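Ticket 4-16: Gray tote, duck smells like vinegar and won't sit upright
Opened by: Soledad Maldonado
Picked up by: Araceli Ibarra
Location: Tudport toy library, back table
Status: Closed

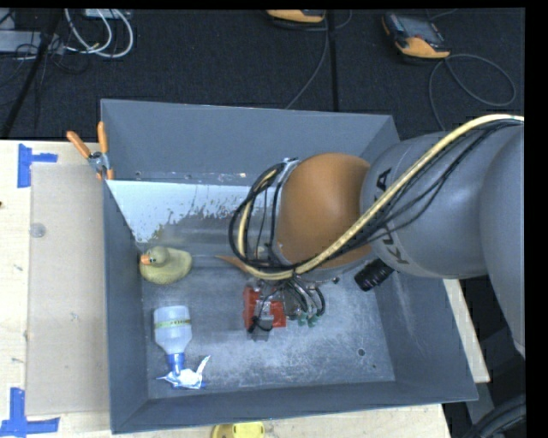
Duck in the gray bin on the back table, 27 January 2022.

Soledad, first entry
Hi all! Two problems with the duck from the Jemaline bath set. It came back from its last loan with a sour smell, a lot like salad dressing, and when I float it in the sink it rolls onto its side. I love this duck and so does every toddler on our list, so I'd really like to save it. I've tried dish soap and warm water, then a second round with a soft toothbrush around the bill. Smell is still there. Rolling is still there.

Araceli
Oh good, a duck ticket! Can you squeeze it next to your ear and tell me if anything sloshes? Also check the bottom for a hole, even a pinprick. The older ones had a squeaker hole that somebody at Fleranum used to plug before they shipped them to us, and the plugs do come out.

Soledad
It sloshes! Found the hole too, right in the middle of the belly. No plug. I squeezed it over the sink and got maybe a spoonful of cloudy water.

Araceli
Great find. That explains the rolling, and I'd bet on it for the smell as well. Steps I'd like you to try:

Squeeze out whatever is left, hole side down.
Pull in plain white vinegar and warm water, half and half. Shake it, leave it 16 minutes, squeeze it out.
Rinse the inside with clean water until it runs clear. Mine took 5 rinses last May.
Stand it hole side down on a rack overnight. Don't plug it yet.

Soledad
Done, except I needed 11 rinses, wow. Little gray flecks came out for the first few and then nothing. Smells like plain vinegar now, which I'm counting as progress. Should I swap in the duck from the Hjaltadóttir donation in the meantime?

Araceli
Sure, if it's been washed. Note it on the loan card so we don't mix them up. Vinegar smell should fade with another day of air.

Soledad
Next morning: no smell at all that I can pick up, and no slosh. I put a dab of the waterproof glue from the repair drawer in the hole, let it cure for the full time on the tube, and floated the duck again. It sits straight up! I pushed it under 4 times and it popped back up every time. So happy with this one.

Araceli
Beautiful work. I'm adding "check belly plug" to the return sheet for all the bath toys. Closing this. If the smell comes back, reopen here and we'll retire it to the dry play shelf.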